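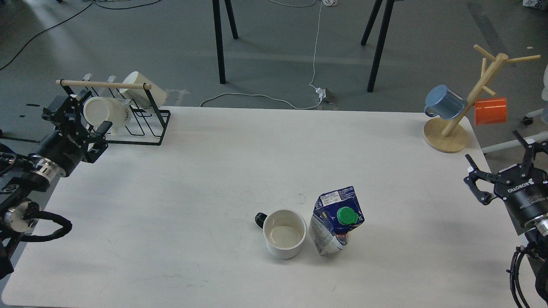
My job title says research engineer. In August I moved mugs for a living. A thread on what collecting demonstrations is like when you're the one doing the demonstrating.

The project is called Nirnel. Two arms, one table, and a policy that's supposed to learn kitchen tidying by copying me. I have been told by everyone I've ever lived with that I am a poor choice of model.

Target is 3,000 episodes. One episode = reset the table, drive both arms through the task, hit save or hit discard. On a good day I get 200. On a bad day I get 93 and a sore neck.

Resetting is the real work. You have to put things back differently every time or the policy memorizes the table. So I stand there trying to be random, and after an hour my idea of random is the same four spots in rotation.

We fixed that with a script that tells me where to put each mug. I now take orders from a random number generator. It's a fairly reasonable boss, though it once wanted a mug in mid-air.

Racks versus trees, since somebody always asks. The mug tree is fussier for me: you need the handle to find a peg, and the pegs stick out in whatever direction they feel like. The wire rack forgives more, so the mugs end up lying on it at angles you'd be ashamed of at home.

The carton is in there as a distractor. First week it had crisp corners. Grippers don't do crisp corners. I asked if we should swap in a fresh one and was told the wrinkles are "good diversity", which I'll be using about my own face.

Things I've learned to discard right away: anything where I paused to think. The policy learns the pause too. Our first checkpoint would reach for a handle, stop dead and contemplate it. Very lifelike. That was me wondering about lunch.

Rusto is our teleop software. It logs at 60 samples a second, so every one of my hesitations is preserved in excellent detail for whoever comes after.

Labelling goes through Clarix, where each episode gets a grade. I've given myself some harsh ones. I've also bumped a few up a notch on review – the grip was ugly but the mug got there.

Degefa, the next dataset, is folding tea towels. I have asked for a transfer to mugs.

Posting this between resets, September 18, 2023. Script says left side, handle facing away. Back to it.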